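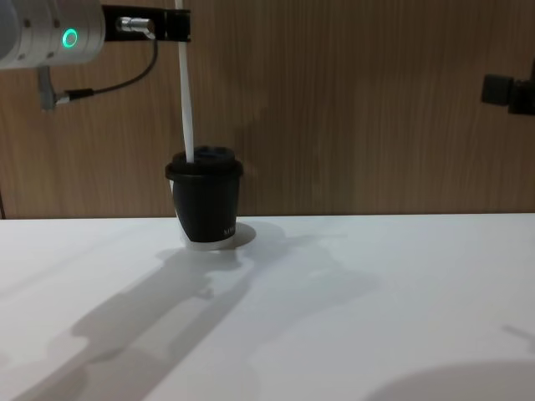

Reprise du relevé de consommation d'eau de la maison, avec la méthode complète cette fois, parce que deux lecteurs m'ont écrit que le billet précédent passait trop vite sur le calcul du débit résiduel.

Point de départ : le compteur général affichait en juin une dérive nocturne. Entre 1 h et 5 h du matin, tous robinets fermés, l'index des litres avançait. Faiblement, mais il avançait. Un compteur volumétrique en bon état ne tourne pas tout seul, il y avait donc de l'eau qui sortait quelque part.

Première étape, mesurer avant de démonter quoi que ce soit. J'ai relevé l'index au coucher et au lever pendant plusieurs nuits, en notant l'heure à la minute. La différence divisée par la durée donne un débit moyen. Il faut prendre une plage assez longue, car la petite aiguille des dixièmes de litre se lit mal et l'erreur de lecture pèse lourd sur une demi-heure. Sur quatre heures elle devient négligeable. Il faut aussi que personne ne tire la chasse dans l'intervalle, ce qui a coûté deux nuits de mesures sur la série. Je les ai retirées du tableau sans chercher à les corriger.

Le débit obtenu était stable d'une nuit à l'autre. L'information est utile : une fuite de joint de chasse d'eau est souvent irrégulière, le flotteur colle, décolle, le remplissage se fait par à-coups. Un suintement sur un raccord ou un groupe de sécurité qui goutte donne quelque chose de plus constant.

Deuxième étape, sectionner. L'installation comporte une vanne d'arrêt générale derrière le compteur, puis une nourrice d'où partent l'eau froide cuisine, l'eau froide salle d'eau, l'arrivée du chauffe-eau et la ligne du jardin. On ferme une branche, on relève, on rouvre, on ferme la suivante. Une branche par nuit. Il est tentant d'en fermer deux à la fois pour gagner du temps, et c'est ce que j'avais fait l'an dernier, avec pour résultat un tableau inexploitable et un siphon démonté pour rien.

Attention aux vannes anciennes. Un quart de tour de bonne qualité ferme complètement. Une vanne à clapet qui n'a pas bougé depuis dix ans ne ferme souvent plus, et on conclut alors à tort que la branche est saine. Contrôle simple : après fermeture, ouvrir le robinet le plus bas de la branche et attendre que le filet s'arrête. S'il ne s'arrête pas au bout de quelques minutes, la vanne passe et la mesure de la nuit ne vaut rien. Sur ma nourrice, celle de la salle d'eau passait. Je l'ai remplacée avant de continuer.

Résultat du sectionnement : dérive inchangée avec la cuisine fermée, inchangée avec le jardin fermé, inchangée avec la salle d'eau fermée (vanne neuve), nulle avec l'arrivée du chauffe-eau fermée. La fuite se trouvait donc sur le circuit du ballon ou en aval, côté eau chaude.

Le groupe de sécurité était le suspect évident. Pendant la chauffe, il est normal qu'il rejette de l'eau : le volume se dilate, la pression monte, la soupape s'ouvre. Pour un ballon de taille courante, la dilatation représente quelques litres par cycle complet, à raison de 2 à 3 % du volume chauffé. Hors chauffe, il doit être sec. J'ai donc coupé la chauffe pour une nuit, placé un récipient gradué sous l'entonnoir du siphon et comparé le volume recueilli au volume compté.

Les deux ne concordaient pas. Le récipient contenait moins de la moitié de ce que le compteur indiquait. Le groupe fuyait, mais il n'était pas seul.

C'est Lutz Fröhlich, avec qui j'échange depuis longtemps sur un forum de plomberie, qui m'a suggéré de regarder la pression du réseau. Son raisonnement : un groupe taré à 7 bars qui goutte à froid, c'est soit un siège entartré, soit une pression d'alimentation trop haute la nuit, quand le quartier ne tire plus. Manomètre vissé sur le robinet extérieur, lecture à 23 h puis à 4 h. En journée la pression restait sage. À 4 h elle dépassait 5 bars, valeur au-dessus de laquelle on recommande un réducteur. J'en avais un, de marque Brandano, monté par l'ancien propriétaire et jamais entretenu. Cartouche démontée : le filtre était colmaté et le joint torique portait une entaille nette. L'ensemble ne régulait plus rien.

Remplacement de la cartouche seule, le corps étant sain. Compter une clé adaptée, un peu de graisse silicone alimentaire, et couper l'eau bien sûr. Réglage à 3 bars, à débit nul, en tournant la vis lentement et en faisant couler un robinet entre deux corrections. Le réglage fait sans tirage intermédiaire est faux, la pression reste piégée en aval.

Après cela, le groupe a cessé de goutter à froid. La dérive nocturne avait diminué, sans disparaître. Le reste venait du mitigeur thermostatique de la douche, dont un clapet antiretour laissait repasser de l'eau chaude vers la froide, avec un suintement à l'arrière de la rosace. On ne le voyait pas sans déposer le cache. Le joint plat était écrasé de travers - montage d'origine, probablement. Deux joints neufs, deux clapets neufs, filasse refaite sur les excentriques.

Quelques remarques sur le matériel. J'ai tenu les relevés dans un tableur ordinaire, après avoir essayé Jolach, qui est bien conçu mais arrondit au litre à l'export, ce qui le rend inutilisable pour des débits aussi faibles. Les joints viennent d'un assortiment Brandes, correct, à ceci près que les diamètres imprimés sur la boîte ne correspondent pas toujours au contenu du casier. Vérifier au pied à coulisse.

Sur la facture, maintenant. Le cumul perdu sur la période s'établit à 2 530 litres, en intégrant les relevés de nuit et en supposant un débit moitié moindre en journée, hypothèse que je ne peux pas démontrer mais qui suit la courbe de pression. La somme en jeu reste modeste. Elle ne couvre même pas la vanne et la cartouche.

Dernier relevé, dimanche, de minuit à 5 h : index identique au dixième de litre près. Je referai une nuit de contrôle à l'automne, quand le chauffage redémarrera, et une autre après la remise en service de la ligne du jardin au printemps. Le tableau complet est disponible sur demande, au format CSV, séparateur point-virgule.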